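Before you start on this section, have the tripod out of its bag and the panning base screwed on. Both are covered in section 2. If you bought the kit used, check that the rubber foot caps are all there, as older Olberg kits often turn up one short.

## Section 3: Setting up for landscapes and panoramas

This is the fun part! Once the head is leveled and the timer is set, you can walk out to a ridge before sunrise, be ready in a few minutes, and spend the rest of the morning looking at the light. Do the whole set-up once at home, in good light, with the lens you use most. Your hands will remember it when your fingers are cold.

### 3.1 Attaching the camera

1. Turn the lock knob on the Werkell head to the left until it stops. Don't force it past the stop.
2. Screw the quick-release plate to the bottom of the camera. A coin works fine in the slot. Line up the arrow on the plate with the lens.
3. Slide the plate into the clamp from the back. You'll hear a click when the safety pin catches.
4. Tighten the clamp lever and give the camera a gentle tug upward. If it moves at all, take it off and repeat step 3.
5. Hang the strap over the hook on the center column, or take it off completely. A loose strap catches wind like a little sail.

**Caution:** Keep one hand on the camera until the clamp lever is fully closed. The safety pin is a backup and isn't made to carry a heavy lens by itself.

**Note:** Lenses with their own tripod collar should be mounted by the collar. The balance is so much better — you'll notice it the first time you pan. 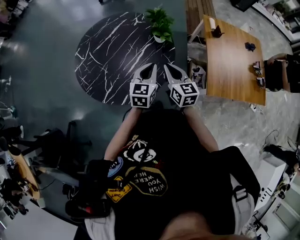
### 3.2 Leveling the base

1. Spread the legs and set the leg angle stops to the widest position you have room for.
2. Point one leg downhill. On rock, push each foot until it sits without rocking.
3. Extend the thick leg sections first. Leave the thinnest ones for last and use them only if you need the height.
4. Watch the round bubble on the base, and adjust one leg at a time until the bubble sits inside the ring.
5. Turn the head a full circle and look at the bubble again. A small drift is normal with a long lens. A big one means a leg lock is slipping; see section 6.

Wichai Kaewkla, who wrote the first edition of this guide, liked to do his leveling with the camera off the head. It's a great habit on steep ground, and you're welcome to swap 3.1 and 3.2 if it suits you.

**Caution:** Do not raise the center column in strong wind. Hang your bag from the hook so that it just touches the ground.

### 3.3 Setting the remote timer

The Distevach timer plugs into the remote port on most cameras. Check the cable chart inside the back cover if yours has a different plug.

1. Switch the camera off and plug in the timer.
2. Switch the camera on and set it to manual mode and manual focus.
3. Press MODE until DELAY flashes. Set 2 seconds, so any shake from your hand on the button can settle.
4. Press MODE again for INTERVAL. Use 3 seconds for fast clouds and longer for anything slower. Try a few, it's addictive!
5. Press MODE again for FRAMES. The counter goes up to 1000.
6. Hold SET until the display stops flashing.

**Note:** For intervals this short, the shutter speed has to be shorter than the interval, or the camera will skip frames.
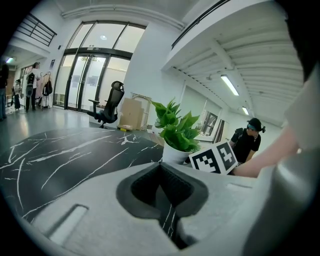

*Potted plant on a black table with white veining.*

### 3.4 Your first panorama

Pick something easy and beautiful. The Ongart overlook in April is a wonderful place to learn, with long green hills and hardly anything close to the lens. Hüsnü Türkmen's sample files for this chapter were made there, and you can follow along with them if the weather is against you.

1. Turn the camera upright. You'll get more sky and more foreground to crop from.
2. Meter on the brightest part of the view and lock that exposure.
3. Start at the left. Overlap each picture with the last by a third.
4. Wait for the timer delay to run out before you pan to the next mark.
5. Shoot one of your hand at the end, so you can find where each set stops when you're sorting files later.

Stitching is covered in section 4.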